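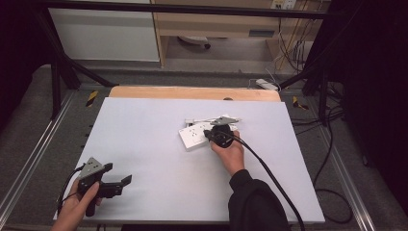 Sockets and power strips at the workbench

A bench with no power within reach ends up with cords running across the floor. Before you buy anything, write down what you plug in during a normal week and where on the bench you stand when you use it. Chargers and a lamp can share one strip at the back. A heat gun or a shop vacuum should go straight into the wall.

Laying it out

Work flat first. Put the socket panel and the strip on a clear surface and move them around until the cords fall where you want them. A light-colored board is good for this, as small screws show up on it and you can pencil marks straight onto the surface. I keep an old Billina shelf for the purpose. Leave 300 mm between the strip and the front of the bench so the cords don't hang where you lean.

If the panel is going to be wired into the wall, stop at the layout and call an electrician. The tips below are for things that plug in.

Checking the load

Turn the strip over and read the label. Many are marked with a maximum in watts. Add up everything that could be on at the same time and compare. My own list came to 2479 watts against a limit of 3000, and that was with the glue gun left out. I moved the heater to the wall the same afternoon.

Never plug one strip into another. If you have run out of outlets, you have too many things on that bench or you need another wall outlet.

Switches

A strip with a separate switch for each outlet costs a little more and is worth having. You can turn off the charger and leave the lamp alone. A master switch at the end is handy at closing time, so mount the strip with that end toward the door. 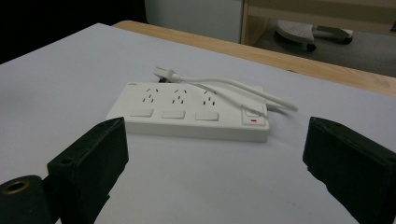 Demchenko writes that labels on the switches wear off in a month where hands are always dusty, and that a dot of nail polish on both the switch and the matching plug lasts much longer.

I have tried it since and it does hold up. Use a different color for each outlet.

Cleaning and storing

Unplug the strip from the wall before you clean it. Wipe the housing with a barely damp cloth and brush the slots with a dry paintbrush. Don't spray anything on it. Let it dry overnight.

For storage, coil the cord in wide loops — never tight around the housing — and close it with a strip of hook-and-loop tape. Check the cord at both ends while you have it in your hands. If it is cracked, stiff or discolored, throw the whole thing out.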